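4. Pairing the Nollano sleep pad

Okay, this is the part I messed up the first time, so go slow! Strip the bed before you start (sheets, topper, all of it).

1. Slide the pad under the mattress at chest height, cable toward the wall.
2. Plug it in and wait for the light to blink.
3. Open the app, tap Add Pad and type 139.
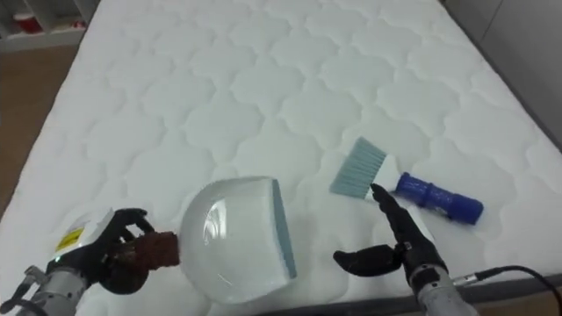 Aksel Ladefoged wrote to me that his pad wouldn't pair until he turned off the 5 GHz band on his router, and that he'd tried 12 times before that. Good tip, try it.

4. Lie still for 900 seconds while it calibrates. I fell asleep, and that's fine.

Caution: don't fold the pad. Mine creased in July and reads my heart rate as 31 now.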